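保温杯漆面划成这样，还值不值得救？

版块：杯壶锅具 > 修修补补
浏览 2,012

楼主 半糖去冰不要杯
发表于 3 月，晚上 9:40

先交代背景。杯子是 Curero 的奶白色保温壶，肚子圆圆的那款，螺纹口，外面一层哑光漆。买的时候店里灯光打得好，看着像一颗刚剥壳的蛋，我当场就付钱了，连内胆多大都没问。回家才发现装不下我一上午的水，但那时候已经有感情了。

用了三年，保温还行。早上七点灌进去的开水，中午喝还得吹两口。问题全在外面。我的包里常年有钥匙、卷尺、一把折叠剪刀、半包不知道哪年的薄荷糖，杯子就在里头跟它们过日子。过了三年，谁输谁赢一目了然，钥匙一点事没有。

上周整理厨房，我把柜子里的杯子全部请出来开会，准备淘汰一批。别的都好说，广告杯送走，盖子丢了的送走，闻起来永远像枸杞的那只也送走了。轮到这只我下不了手，洗干净拧了盖子端详半天，越看越觉得像人到中年，远看体面，近看全是事。
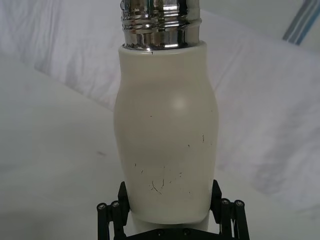
图：盖子拧掉的状态，划痕主要在下半截

下半截最密，细细的黑道子，有几条短的是弯的，还有一条分叉，像粘了根头发。我真的拿指甲抠过那根“头发”，抠了有一会儿。中段也有些散的小黑点。最让我难受的反而是最小的那处：瓶口金属往下接漆面的那一圈边上，有个针尖大的小缺口。金属那截倒是亮得能照人，显得下面更寒酸。

几个问题请教各位：

一、这种哑光漆上的黑道子，到底是划进去了，还是别的东西蹭上来的？能不能擦掉？

二、瓶口边上那个小缺口会不会越掉越大？会不会掉进水里让我喝了？

三、要是救不了，是贴贴纸，是重新喷漆，还是就这么用到地老天荒？

家里人的意见是“再买一个”，此意见已记录，不予采纳。

————

2 楼 灶台边的旁听生
发表于 晚上 9:52

先回答第一个。黑道子多半有两种，一种是金属蹭上去的，钥匙比漆硬，但钥匙也会掉粉，粉嵌在哑光漆的毛面里就是黑的。另一种是真划了，露出底下的颜色。分辨方法很土：湿手指蘸一点小苏打，挑最不显眼的一条，顺着一个方向轻轻抹十来下，冲掉看看。变淡了就是蹭的，没变就是划的。

别上来就用钢丝球。我说这句话是有代价的，我家有一只杯子现在半边哑光半边亮光，客人都以为是设计。

————

3 楼 拧不紧先生
发表于 晚上 10:05

我的意见和二楼不同，小苏打也是磨料，哑光面一磨就起亮斑，你擦掉一条黑线，换来一块油光。白色哑光尤其明显，侧着光一看像出了油的额头。

我建议先用橡皮。就是小学生那种白橡皮，软的。没错，文具店那个。金属蹭痕用橡皮能擦掉不少，擦不掉的认命。

————

4 楼 灶台边的旁听生
发表于 晚上 10:11

回复 3 楼：小苏打调成糊，用手指，不用布，力气像给猫挠下巴那样，我擦过好几只都没起亮斑。你说的情况我怀疑是用了牙膏。

————

5 楼 拧不紧先生
发表于 晚上 10:14

回复 4 楼：是用了牙膏。

但结论不变。

————

6 楼 Skerell老用户
发表于 晚上 10:30

路过，说句不中听的：白杯子就是这个下场。买白色哑光等于买一本日记，每天发生什么都给你写上。我从 Skerell 的白色换成他家的裸不锈钢，世界清净了，划多少道都叫“拉丝”。

第二问我比较在意。那个小缺口在外沿还是在喝水的地方？从图上看是在螺纹下面、漆和金属交界那里，那盖子拧上之后嘴碰不到的。要是直接对着口喝，下巴离它也还有一段。掉漆进水的可能性不大，但洗的时候注意看看有没有变大。

————

7 楼 半糖去冰不要杯（楼主）
发表于 晚上 10:41

回复 6 楼：对，在螺纹下面。我一般倒在盖子里喝，像一位在火车上的老干部。

橡皮和小苏打我都有，明天各试一条，给两位一个公正的裁决。

————

8 楼 漏网之蒜
发表于 晚上 10:58

没人关心那圈接缝吗？金属看着像是稍微缩在漆壳里面一点，这种结构的杯子我也有一只（Nägeli 的），接缝里特别能藏东西。奶渍、茶垢、洗洁精，什么都收留。我有一阵子觉得水有股怪味，换了滤芯，换了水壶，差点换了自来水公司，最后用牙签绕着那条缝走了一圈，走出来的东西我不想形容。

所以楼主先别管脸上的皱纹，把脖子洗了。

————

9 楼 半糖去冰不要杯（楼主）
发表于 晚上 11:06

回复 8 楼：我刚去看了。

我不想讨论我看到了什么。牙签已经扔了。

————

10 楼 漏网之蒜
发表于 晚上 11:08

欢迎加入。

————

11 楼 Urkness不打折不买
发表于 第二天早上 7:20

说说喷漆，我真干过。当时雄心勃勃，买了自喷漆、底漆、清漆、砂纸、遮蔽胶带，合计花的钱够在 Urkness 打折的时候买只新的，还能剩杯咖啡钱。在阳台喷的，晾了一夜，第二天上面粘了一只小飞虫，姿势很安详。我把它打磨掉重喷，颜色又比原来深了一号。最后那只杯子现在插筷子。

而且喝水的东西，自喷漆我心里总有点嘀咕。瓶口附近没贴严的话，漆雾会飘到螺纹上。要喷就送去给做喷粉的小店问问，不过人家一听就一只杯子，多半会给你一个很有教养的沉默。另外保温杯是真空的，需要进炉子烤的工艺千万问清楚能不能做，别为了脸把心肺搭进去。

————

12 楼 慢炖一切
发表于 早上 8:02

支持就这么用。一只杯子三年了还保温，漆花一点算什么。我判断杯子要不要退休只有一个标准：灌满开水，拧紧，过一会儿摸外壁。外面发烫，真空就没了，长得再好看也是个摆设。外面不烫，长成什么样都是好杯子。

我妈那只磕得像月球表面，她说丢在哪儿都没人拿，这叫防盗。

————

13 楼 拧不紧先生
发表于 早上 8:15

回复 12 楼：摸外壁这条同意，但别只摸肚子。靠近瓶口那截金属本来就会热，每年都有人摸着脖子来版里发帖说杯子坏了。

————

14 楼 贴纸是一种信仰
发表于 中午 12:10

终于轮到我了。

贴纸！下半截划痕密，正好拿贴纸盖下半截，上半截留白，看着还挺有想法。注意三点经验之谈：

肚子是圆鼓的，大张贴纸一定起皱，要买小的，错开贴。
贴之前用酒精棉片擦一遍，晾干，不然两周后贴纸会自己搬家到你包里的笔记本上。
不要贴带字的。我贴过一张“多喝热水”，每次开会举起杯子都像在教育别人。

————

15 楼 灶台边的旁听生
发表于 中午 12:25

回复 14 楼：贴纸边缘积灰发黑你怎么不讲？半年以后原来的划痕没看见，多了一圈黑边，像给每张贴纸画了眼线。

————

16 楼 贴纸是一种信仰
发表于 中午 12:31

回复 15 楼：那就再贴一层。

————

17 楼 灶台边的旁听生
发表于 中午 12:33

这就是你那只杯子放不进车里杯架的原因吧。

————

18 楼 贴纸是一种信仰
发表于 中午 12:40

……手感厚实了很多。

————

19 楼 Skerell老用户
发表于 下午 2:05

另一个方向：杯套。针织的、潜水料的都行，底下再垫一块硅胶底。对付包里那些钥匙，比事后擦有用。楼主这个杯形中间鼓、往下收，买直筒套会往下溜，要买带收口绳的，或者找会钩针的朋友按肚子最粗的地方起针。

缺点是套子湿了有股狗味，家里没有狗也有。

————

20 楼 半糖去冰不要杯（楼主）
发表于 晚上 8:50

裁决来了。

实验过程：在下半截挑了两条长得差不多的短弯线，一条归橡皮，一条归小苏打。裁判是我，场地是水池边，观众是一块抹布。

橡皮：擦了大约 100 下，淡了一半，橡皮屑比杯子还脏。漆面没变亮。

小苏打：给猫挠下巴的力道，没挠几下就淡了很多，冲干净看，几乎没了。侧着光看，有没有亮斑？有一点点。非常一点点。属于只有我知道、而且现在你们也知道了的那种。

分叉的那根“头发”两边都试了，纹丝不动。那是真划进去了，我尊重它。

————

21 楼 拧不紧先生
发表于 晚上 8:58

“有一点点亮斑。”我就引用这一句，不展开。

————

22 楼 灶台边的旁听生
发表于 晚上 9:01

“几乎没了。”我也引用一句。

————

23 楼 慢炖一切
发表于 晚上 9:10

恭喜二位双双获胜，可以握手了。洗了手再握。

————

24 楼 抽屉深处的量勺
发表于 晚上 9:34

我来提一个没人提的，三聚氰胺海绵，就是那种白色的魔术擦。我一直用它擦电饭煲外壳，效果立竿见影。

————

25 楼 拧不紧先生
发表于 晚上 9:36

别！那东西就是超细砂纸穿了件白衣服。擦电饭煲是亮面你看不太出来，哑光漆一擦一大片。这个我没用牙膏，我用的就是它，是另一只杯子。

————

26 楼 漏网之蒜
发表于 晚上 9:38

你到底毁了几只？

————

27 楼 拧不紧先生
发表于 晚上 9:41

所以我的意见才有价值。

————

28 楼 抽屉深处的量勺
发表于 晚上 9:50

好吧，那我撤回。不过我刚去看了电饭煲，你说的一大片好像确实存在。它背对着墙放，我以前没注意。谢谢你毁了我的晚上。

————

29 楼 Urkness不打折不买
发表于 晚上 10:02

楼主那个小缺口打算怎么办？有人用透明指甲油点一下封住，我不太推荐，离嘴近，又天天过热水，早晚要翘起来，翘起来的那片比原来的缺口还大。我的做法是不动它，洗的时候用软布，别拿硬刷子沿着边刷。盖子也别使蛮劲磕着边放。

————

30 楼 半糖去冰不要杯（楼主）
发表于 晚上 10:15

回复 29 楼：本来指甲油都拿出来了，看到你这条又放回去了。那就不动。

目前的方案是：蹭上去的用小苏打慢慢抹（三楼请不要说话），真划的留着，脖子上那圈缝以后每周用软毛小刷走一遍，钥匙从今天起搬到外侧口袋住。杯套看了几个，有一款灰色的还行，就是评论区第一条写着“有狗味”。

整理厨房那摊事顺便汇报：柜子里现在空了一层，家里人很满意，然后往里放了三只新的马克杯。

————

31 楼 拧不紧先生
发表于 晚上 10:16

我没有说话。

————

32 楼 白开水也挑产地
发表于 晚上 11:27

看完全帖，起来把自己的杯子接缝刷了一遍。请版主考虑把八楼置顶，另外加个饭后勿点的提示。

————

33 楼 版务小砧板
发表于 第二天上午 10:00

八楼已收进本版“清洁”合集。本版有条老规矩再说一遍：推荐清洁剂请写清楚用在什么表面上，亮面、哑光、裸钢效果差得远。24 楼那条我没删，下面有人拦住了，留着当教材。

单帖回复满 3,000 字才能申请精华，25 楼和 27 楼加起来差得有点多，拧不紧先生如果愿意把历年毁杯经过写成一篇，版里给加精。

————

34 楼 拧不紧先生
发表于 上午 10:22

在写了。目前写到第二只。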